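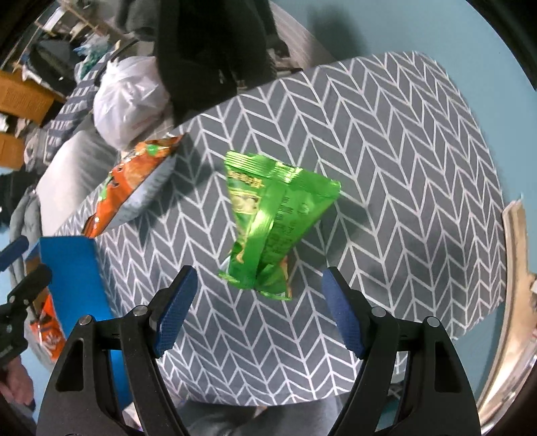 Figure 3. Snack packing, view from the hand-held gripper. Green bag in the air above the jaws, orange bag on the patterned cloth.

4.2 Packing soft bags

Third chore in the set, and the one we'd been putting off. Rigid boxes and bottles (Section 4.1) went well enough that we could talk about speed. With snack bags we are still talking about whether the thing gets picked up at all.

Task as given to the policy: loose snack bags on a low surface, open box to one side, move the bags into the box. No order asked for. A bag counts as packed if it ends up fully inside the walls and isn't burst. Lying flat, standing, upside down, all fine. We did think about scoring neatness and dropped it, since two raters could not agree on what neat meant for a pile of crisps.

Demonstrations were collected by people using hand-held grippers in lived-in rooms, with whatever else was in the room left where it was. 1788 demonstrations were kept after cleaning. The cleaning rules are those of Section 3, except that dropped bags were left in if the person recovered the bag in the same go. We think this mattered. A policy that has never seen a drop does nothing useful after one: it carries on to the box with open fingers and lets go of air.

Two policies are compared. Pradeleck is our own baseline and works from the wrist view only. Gellska adds a short memory of past views, otherwise same network and same training length. Both ran on the Manalo arm with the same finger pads as the hand-held tool, so that the picture at the wrist would match as near as we could get it. It does not match fully. The arm is stiffer than a person, and the person gives a little when the pads touch the table, which the arm does not do unless told to.

Why bags are hard. Three things, in the order they hurt us.

First, there is no fixed place to hold. A full bag is fat in the middle and thin at the seals, and the best grip is usually the crimped seal, a narrow strip that may be facing any way at all or folded under. People in the demonstrations go for the seal when they can see it and pinch the body when they can't. The policies learnt the body pinch and mostly ignore the seal. On a well-filled bag the body pinch slides off.

Second, the bags lie on each other. Pulling one moves its neighbour, sometimes onto the floor. See Figure 4, where a green bag is partly under a red-orange one. A person lifts the upper bag first and doesn't have to think. Gellska gets the order right more often than Pradeleck, but both will tug at a half-covered bag if its colour is bright enough.
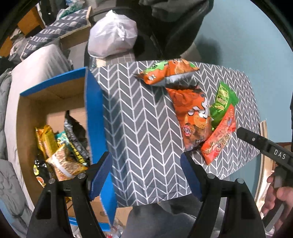 Figure 4. Four snack bags lying on the patterned surface, with further packets inside the open cardboard box at left.

Third, the shine. Glossy film throws highlights that shift as the wrist moves, and printing on the front (chip pictures, cartoon figures, big lettering) gives the network plenty of edges that have nothing to do with the shape of the bag. We tried training with random blotches of brightness added. Small gain, within noise, so it's not reported in the table.

Results. In the kitchen-table layout Gellska packed up to 74 per cent of bags without help, depending on the room. Pradeleck was lower in every room we tried. Neither is good enough to leave alone. Most failures were at the pick; once a bag was held it nearly always reached the box, though a few caught on the rim and hung there, half in. Tall box walls made this worse. The release heigth was learnt from people, who let go early and let the bag fall, and the arm copies the early release without the small flick that gets the bag clear of the edge.

The Gotadmont layout — same bags, shop-floor bench, conveyor stopped — gave lower numbers again. We put this down to lighting but have not tested it properly and would rather not claim it.

A fuller box is harder than an empty one. With packets already standing inside, the view down into the box is busy, and the policy will sometimes treat a packed bag as the next one to pick, take it out and put it back. Gellska does this less. We expected its memory to stop it altogether and it didn't; the memory is to short, probably, and covers less than one full pick and place.

So can it do the chore? With a person near by to nudge bags apart, yes, slowly. Left alone, not yet. Section 4.3 repeats the test with folded cloth, where the pick is easier and the placing is the trouble.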